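**Thread: Sealer on cultured marble vs. real marble, which schedule?**

**tilewright_594** (28 July 2021)
Taking over maintenance on a block of rental units in Fluvthorpe. Mixed counters, part real marble, part cultured, part printed laminate. The previous contractor put Eynon penetrating sealer on everything once a year, in December. Is there any reason to keep doing that on the non-stone tops?

**grout_haze**
No. A penetrating sealer needs pores. Cultured marble has a gel coat and laminate has a resin face. The sealer sits on top, dries to a film and streaks. Strip it with the solvent listed on the can and stop buying it for those units.

**dk_surfaces**
Agree on laminate. Disagree on cultured marble if the gel coat is worn through. At that point the filler is exposed and it will take up liquid. I have sealed worn vanity tops with Skestar and they held for two years.

**grout_haze**
A worn gel coat gets polished or recoated. Sealing exposed filler hides the failure and the edge keeps crazing.

**dk_surfaces**
Recoating costs more than the vanity is worth in a rental. Polishing takes off more of a layer that is already thin.

**tilewright_594**
How are you telling them apart in place? Some undersides are boxed in.

**mohs3**
Water drop, ten minutes, wipe. Unsealed marble darkens under the drop. If it doesn't darken, you have sealed stone or something that isn't stone, so follow with a drop of vinegar in a hidden corner. Calcite etches to a dull spot. Polyester and laminate don't react. 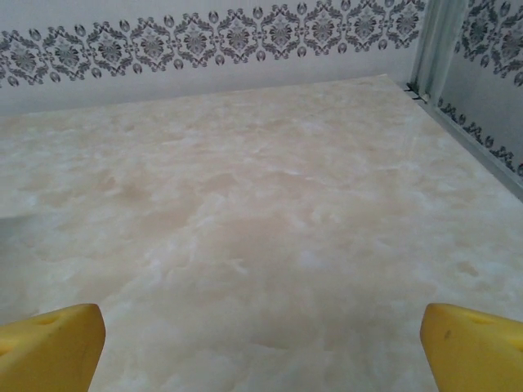
Pattern tells you very little once the top is installed. The surface there has a marble pattern across the open gap between the two yellow fingers, and I would not name the material from that. Printed faces repeat, but you need a long run to find the repeat. Do the acid test.

**grout_haze**
Vinegar on a client's counter is a bad habit. Look at the sink cutout or the faucet hole instead. A raw edge settles it.

**mohs3**
If you can get to one. He said boxed in.

**tilewright_594**
Pulling faucets is out, tenants are in. I'll do water first, then vinegar behind the backsplash return. Arkside quoted 3,000 to strip and reseal everything, so cutting the list matters.

**dk_surfaces**
Get the quote per unit. Stripping laminate is a different job from resealing stone.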